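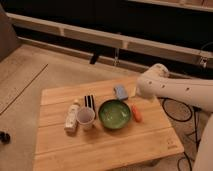 エフェリン・デ・フラーフ（Evelien De Graaf）

4.2 日用品を用いた二種類のグリッパの比較

前節では、単体の立方体を相手にした把持試験の結果を述べた。立方体は測定の基準としてたいへん扱いやすく、私たちも長いあいだお世話になってきたのだが、家庭の食卓や台所に近い場面でハンドがどうふるまうかを知りたいとなると、やはり少し物足りない。そこで本節では、形も硬さも異なる日用品を木の天板の上にまとめて置き、その中から指定された一つを取り上げるという課題に移ることにした。

図4　日用品を用いた比較試験の作業台。白いアームの先端が、台の奥側、水色のスポンジの近くにある。

比較したのは、Dernow型とHatby型と呼んでいる2種類のグリッパである。Dernow型は指先が平行に閉じる素直な構造で、Hatby型は指の途中に柔らかい関節をもち、相手の形にある程度なじむように作られている。どちらも同じアームに取り付け、制御器には前章で紹介したBoychukをそのまま用いた。制御器の側の調整で差がついてしまうことを避けたかったので、接近速度も、閉じる力の上限も、二つのグリッパで揃えてある。Hatby型にとってはやや窮屈な設定だったかもしれず、この点については4.4節であらためて触れたい。

対象物は図4に見えるとおり、白いボトル、半透明のカップ、緑色のボウル、スポンジ、おもちゃのようなニンジンなどである。選ぶにあたっては、研究室の仲間とずいぶん話し合った。軽くて倒れやすいもの、押すとへこむもの、縁をつまむしかないもの、細長くて向きが問題になるもの、というふうに、それぞれが違った困りごとを運んできてくれるように考えたつもりである。カップは口を上に向けて立て、ボトルは横に寝かせた。ボウルを中央に据えたのは、ほかの物に手を伸ばすときに縁が邪魔になりやすく、接近経路の良し悪しがよく現れるからである。

試行は、対象物とグリッパの組み合わせごとに20回とした。一回の試行は、指定された物をつかみ、天板から持ち上げて3秒間保持できれば成功と数える。隣の物に触れただけでは失敗としないが、触れた結果として隣の物が倒れた場合は、持ち上げに成功していても「乱れあり」と別に記録した。この区別は当初の計画にはなく、11月の予備試験の途中で加えたものである。成功率だけを眺めていると二つのグリッパはよく似て見えるのに、終わったあとの台の様子がまるで違っていて、これを書き留めないのはもったいないと感じたのがきっかけだった。

結果から述べると、ボトルとニンジンではDernow型が安定していた。寝かせた細長い物に対しては、指を長手方向と直角に合わせさえすれば平行な指先がしっかりと効き、ニンジンではほぼ100パーセントの成功率が得られた。Hatby型も決して悪くはないのだが、閉じる途中で指がたわむぶん対象がわずかに回り、持ち上げたときに先端が下がることがあった。保持そのものは続くので成功には数えられるものの、次に箱へ入れるような作業を考えると、この傾きは気にかかるところである。

スポンジでは様子が変わった。Dernow型は端を深くつぶしてしまい、離したあとの置き姿勢が定まりにくい。一方のHatby型は面で包むように触れ、比較的穏やかに持ち上げることができた。カップについても同様の傾向があり、Dernow型で縁をつまむ方法は、うまくいくときは見事なのだが、高さの推定が少しずれると指先が縁を外側へ押してしまう。Hatby型は側面を抱える方法を選べるため、この種のずれには寛容であった。

いちばん手を焼いたのはボウルである。どちらのグリッパでも全体を抱えることはできず、縁をつまむほかはない。滑らかな内側の面に指先が沿って滑り、持ち上げの初期に傾いて落ちる例が目立った。Hatby型の指先に薄い滑り止めを貼ると改善の兆しが見られたが、条件を揃えるという本節の趣旨から外れるので、表2の集計には含めていない。

「乱れあり」の記録は、物の種類よりも配置に左右されていた。台の奥に並んだ物へ手を伸ばす際、Hatby型は開いたときの幅が大きく、狙った物の隣に指の背が当たりやすい。Alwoodの経路計画では指の開き幅を一定の値として扱っており、必要なだけ開くという加減がまだできない。開き幅を対象物ごとに変える改良は現在進めているところで、次節ではその途中経過を、同じ並べ方の台で調べた範囲に限って報告する。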